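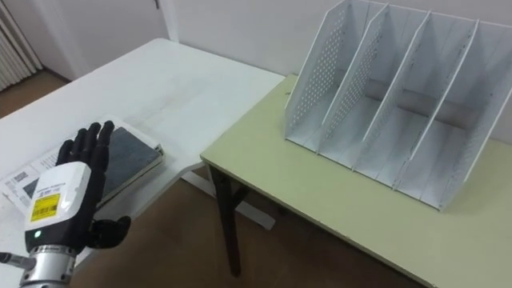 Arsen Romaniuk had been told the job would take the machine two minutes. He had driven over from Kurkdale to see it put away some reading matter, the sort of thing his mother did before visitors came. On the white table lay a dark grey book on top of some printed pages. On the green table stood the white rack with its four compartments. The hand was raised between him and the book, a small green light showing at its wrist.

"Is it thinking?" he asked.

"It's planning," said Belhaj, who had built most of it. "Give it a moment."

Arsen wrote down the time. The council at Banholm wanted 1,000 of these for people who couldn't manage at home any more, and he had to say yes or no by March.
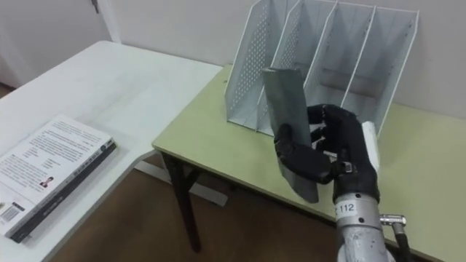 "My mother would want to know if it can do stairs," he said.

"No stairs."

"Kettles?"

"Not full ones." Belhaj rubbed his eyes. "It's good at tidying. It was bad at tidying last year."

Arsen thought of the flat in Clarneck, with newspapers on every chair - his mother knew what was in each pile and would not thank anyone for moving them. He wrote "slow, careful" on his form, crossed out "slow", then put it back in.

"Can I see it again?" he said.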